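Clarko 3 planner out, aimed at PC teardown cells

MILLVILLE, 10th August — Ronau has put out version 3 of Clarko, its motion planning and perception package for robot arms that take apart and rebuild desktop computers. Download went live this morning. Release notes run long, the short version follows.

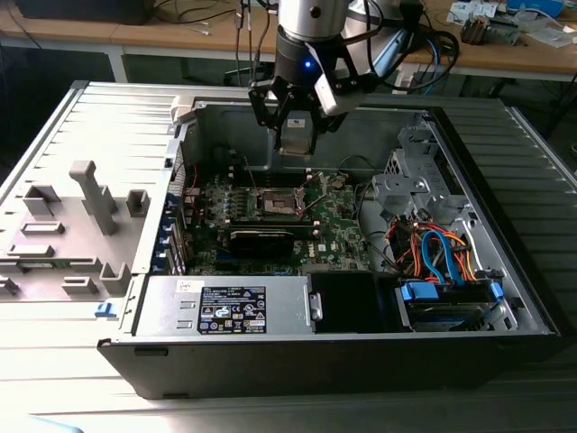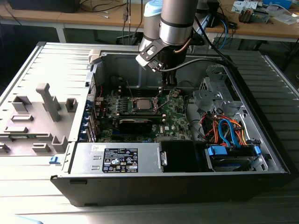

Arm work inside an opened desktop tower.

Biggest change is the socket check. Old versions ran off a fixed script: lever, frame, chip, next step. If the script and the board disagreed the planner carried on anyway and the operator hit stop. Version 3 looks at the socket before every move near it and sorts it into one of several states, chip in or out, lever up or down. No match, the arm backs off to a safe height and asks.

Ronau says its own test set had 49 cases in it, mixed makes. The old release needed a person to step in on 33 of them. New one, 18. Still a lot, and the company doesnt pretend otherwise in the notes. Most of the remaining stops are cables — thin ones lying over the board edge, which the depth model still reads as part of the board.

Second change, the approach planner. Drive cages and power supplies stick up a good way and the old collision model wrapped the whole tower in a box, then complained it couldn't get in. Clarko now builds a height map from the camera view and plans down through the opening. Slower on the first pass. After that it reuses the map unless something in the case has moved.

Force limits are now set per task, in a plain text file. Before, you had to recompile. Users on the Cuautle forum have been asking for that since March and a fair few had patched it in themselves. Those patches won't carry over, Ronau says, so back up your settings before you upgrade.

Also in: a replay tool that lines up joint data with video, a fix for the gripper timeout bug, and new logging, off by default.

Not in: support for two arms on one case. Pushed to a later release, no date given. Screw removal is still marked experimental and the notes warn agianst leaving it unattended.

Licence terms stay the same. Free for schools and labs, paid for shops. Ronau will keep fixing bugs in version 2 for now but says no new features will go into it. Upgrade guide is on the download page.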